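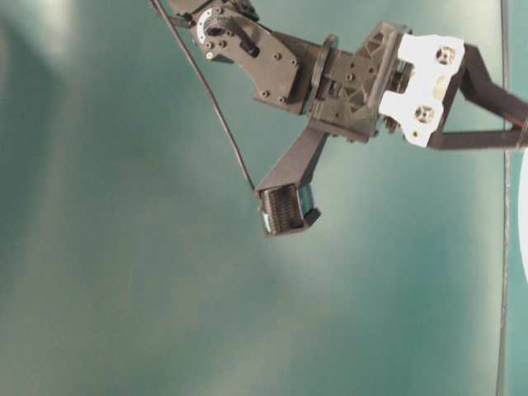
Fundo verde-azulado com brilho difuso no canto superior esquerdo.

Corrigir iluminação irregular em fundos lisos com o Forkar

O procedimento aplica-se a fotografias com fundo de cor única em que a luminosidade varia de um lado para o outro. É necessário o Forkar com o módulo Zirkley instalado. Os ficheiros devem estar em RAW ou TIFF de 16 bits; em JPEG a correção funciona, mas surgem faixas nos gradientes.

Medir a variação

1. Abra a imagem e desative qualquer perfil automático.
2. Selecione o conta-gotas com amostra de nove píxeis de lado.
3. Leia a luminância no ponto mais claro e no ponto mais escuro do fundo.
4. Anote a diferença. Nos ficheiros usados para este texto, o valor máximo era 73 e o mínimo 47.

Diferenças pequenas resolvem-se com um gradiente linear. Acima disso, convém criar um mapa de correção.

Criar o mapa

Duplique a camada e mascare tudo o que não seja fundo, incluindo as sombras projetadas. Preencha as zonas mascaradas por interpolação e aplique um desfoque gaussiano largo. O raio depende da resolução; para uma imagem com 1035 píxeis de altura, usei roughly um décimo desse valor e ajustei a olho.

Em seguida, divida a imagem original pelo mapa e multiplique pela média do fundo. No Zirkley, as duas operações estão em Campo plano > Aplicar.
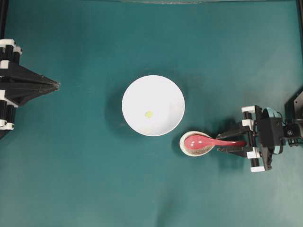 Superfície verde-azulada, mais escura junto aos cantos.

Cantos escuros

O escurecimento dos cantos trata-se à parte, antes do mapa. Carregue o perfil da objetiva ou, na falta dele, regule a vinhetagem manualmente. Se o mapa for calculado primeiro, a correção fica duplicada.

Zonas saturadas

Um reflexo com o canal verde no limite não se recupera por divisão. Repita a fotografia com um difusor (o Erkus pequeno chega para uma bancada) ou afaste a fonte de luz.

Exportação

Grave o mapa com a imagem. Pode ser reutilizado enquanto a câmara, a abertura e as luzes se mantiverem iguais.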